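We use cookies to remember your settings and to see which posts get read. Accept | Manage choices

The house rules for hand-held grippers, version two

By Lina Haddadin
January 2, 2021
6 min read

I have spent a good part of the holidays rewriting a rule sheet, and I enjoyed it so much that you are all going to have to hear about it.

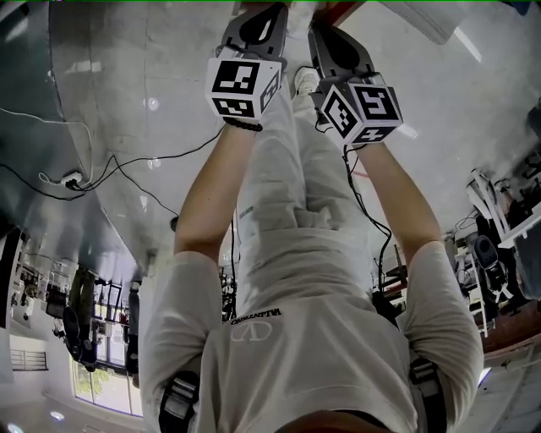

Why a rule sheet at all

I've been recording demonstrations at Lunside since last spring. You hold a gripper in each hand, you do a job with them the way you'd like a robot to do it, and the marker cubes on top let the tracking software work out where each gripper was. It is lovely work. You get to fold, sort, stack and pour for a living, and you become weirdly thoughtful about how you pick up a spoon.

The trouble is that everybody does it slightly differently, and the differences pile up. When Damir Berisha went through our first big batch before Christmas, all 3,281 recordings of it, he sent back a spreadsheet with a column headed "what happened here??" and that column was very full. Hardly any of it was bad handling. Nearly all of it was habits: where people stood, how they started, what they did with their hands between tries.

Version one of the rules was a page and a half that I wrote in an afternoon. Version two has had input from Damir, from Friederike Gerlach who looks after the grippers, and from Impi Harju at our Drenley room, where they have much less space than we do and have had to think harder about everything.

Before you pick anything up

Walk the floor first. I mean really walk it, a full circle, looking down. Power strips and loose leads belong against a wall or under a cover, and if one has to cross the open floor it gets taped along its whole length. You can't watch your feet while you work (your eyes are on the job, as they should be), so the looking has to be done beforehand.

Then straps. Fasten the shoulder harness, pull both sides to the same length, and bend forward twice with your arms out. If it shifts, do it again. Friederike added a line I'm very fond of: "Comfortable standing still is not the test."

Then the gripper cables. Run each one back along the forearm with enough slack that you can straighten your elbow completely. Too tight and it tugs at your wrist at the far end of every reach, and the tug shows up in the data as a tiny flinch. Too loose and it swings through whatever you're working on. We argued over this for most of a morning and settled on one open loop near the elbow.

Sleeves and jewellery

This was the section with the most crossing out! Version one banned everything: watches, rings, bracelets, long sleeves, the lot. People ignored it, and a rule that gets ignored makes the others look optional too.

So version two asks a simpler thing. Nothing may dangle, nothing may catch on the gripper or its cable, and nothing may pass in front of a marker. Short or pushed-up sleeves are best. A close-fitting bracelet or watch is fine if it passes the shake test, where you hold your arms out and shake your hands hard for a few seconds to see if it snags or slides over the handle. Shiny metal still comes off. Hoodie strings get tucked in or tied, and hoods stay down.

The cubes

Please, please look after the cubes. If you take one thing from this post, take that.

Every face has its own black-and-white pattern, and the software needs at least one face clear to know where the gripper is. A smudge can be enough to lose it. So we never carry a gripper by its cube, we never put one down cube first, and we wipe the faces with a dry cloth at the start of each session. A cube that has been knocked gets reported even if it looks perfect. A very small twist on the mount puts everything after it slightly off, and you won't see it with your eyes. Damir found 40 recordings in a row with just such a twist, all from one morning, all otherwise beautiful.

There's a technique side to it too. When both hands come together in front of you, one cube can easily hide the other. Try to keep them at slightly different angles so that each has a face showing. It feels fussy on your first day and by the end of the week you do it without thinking.

Starting and stopping

Hold still for two slow breaths at the start, grippers open, both cubes clear. Do the same at the end. I know it feels silly – do it anyway! Those still moments are what Damir uses to line everything up.

If you drop something, keep recording. Pick it up the way you naturally would and carry on. Version one told people to stop and delete, and I was simply wrong about that. Recoveries are some of the most useful material we have, and Impi had been quietly keeping hers at Drenley all along. Thank you, Impi.

Do stop if you feel a cable catch, if anybody walks into your working space, or if your shoulders ache. The last one matters as much as the others. We now change over after 200 recordings whether you're tired or not, and the person coming off does the notes for the person going on.

What still needs sorting

Trefor Gittins has asked for a proper rule on chairs and other furniture close to the working area, and he's right, we haven't got one. At the moment the sheet says "enough room to turn round with your arms out", which works at Lunside and is nearly impossible at Drenley. I'd also like something better on lighting. Reflections on a smooth floor bother some of us and don't seem to bother the tracking at all, so I'm not sure whether that's a rule or just a grumble.

We start on the next batch of 2,000 later in January, and I'm keeping a pencil next to the printed sheet so that people can scribble on it as they go. If you do this sort of work somewhere else and have a rule you swear by, send it over. I'm especially keen to hear from left-handers, as both our rooms are short of them and I suspect the cable section was written by right-handed people.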